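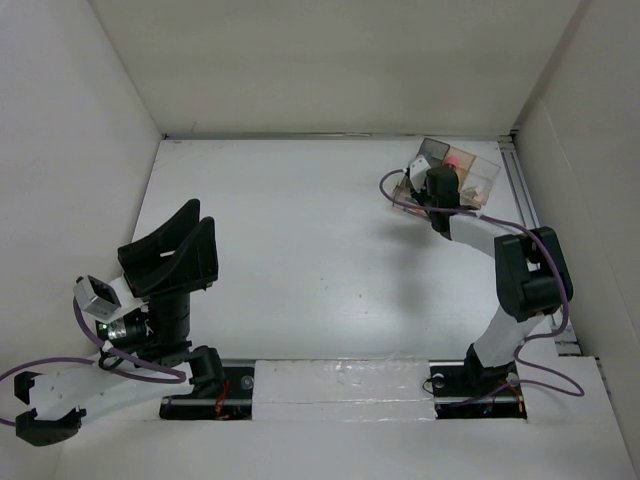
# Miltura Desk Tidy, version 2

A collection of 2,000 short recordings about putting pens away. If you have ever owned a desk, you already know the subject matter and probably have feelings about it.

Everything takes place in a white enclosure: flat white floor, white walls, no charm. Version 1 used an office desk in Clullberg with a wood-grain top and a coffee ring that three separate models learned to treat as an object of interest. The ring has been retired.

## What gets tidied

- Pens, markers and highlighters, by far the largest group
- Pencils, including some too short for anyone's dignity
- Erasers, sharpeners, binder clips
- Sticky notes, used and unused
- One ruler, which fits nowhere

There are 105 items in the inventory. `items.csv` gives each one an ID, a color, a length and a `condition` field, where the allowed values are `new`, `used` and `chewed`. Dried-out pens were kept. They look the same as the working ones and nobody's desk is free of them.

## What "tidy" means

This took longer to agree on than the recording did. The rule for version 2 is:

1. A long item is tidy when it lies or stands inside a compartment without bridging two of them.
2. A small item is tidy when it is in any tray.
3. Crossed pens are fine. Version 1 wanted them parallel, and the labels from that period are a record of people losing patience.
4. The ruler is tidy if it has been attempted.

Each recording carries a `tidy_start` and a `tidy_end` value from 0 to 5. A score that goes down is legal and does occur.
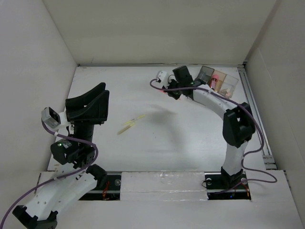

*The white enclosure, with the gray metal rail along the right edge of the floor.*

## Known problems

**White on white.** Erasers and correction tape are hard to pick out against the floor. We tried to fix this in processing and made the red pens look sunburned, so the footage ships as recorded.

**Clear plastic.** The organizer is acrylic and you can see straight through it to whatever is underneath. Glare comes and goes on the walls. Outlines of the compartments were drawn by hand and should be trusted to within a few pixels on a good day.

**Color names.** Two labelers could not agree on where red-orange becomes orange. Both answers are in the file, as `color_a` and `color_b`. Pick a side.

**Overlap.** When pens are packed next to each other, the one at the end often has its tip under something. Hidden tips are marked `occluded`, and their position is left blank instead of guessed.
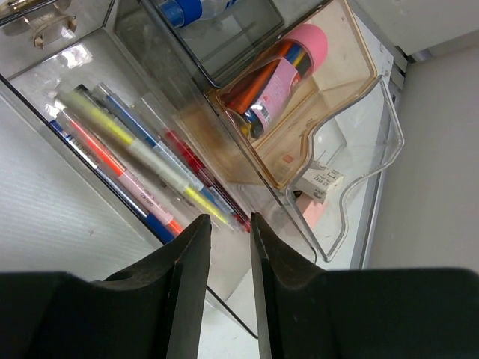

## Files

```
miltura-tidy/
 clips/
 labels/
 items.csv
 compartments.json
 CHANGES.md
```

Clips are grouped by item type, then numbered. Numbers have gaps where a recording was dropped. The gaps are permanent; please don't open another issue about them.

## Splits

The held-out set is 30 percent of the recordings and uses item IDs that never appear in training. This includes every highlighter with a two-tone barrel, which tends to get counted as two highlighters.

Scores from version 1 can't be compared with scores from this one. The Aitken baseline has been rerun on the new labels and its numbers are in `CHANGES.md`, where they look worse than they used to.

## License and contact

Free for research and teaching. Cite as "Miltura Desk Tidy, v2, Trorkdale." Corrections to pen colors are welcome through the issue tracker, with a clip number, and will be read in the order received.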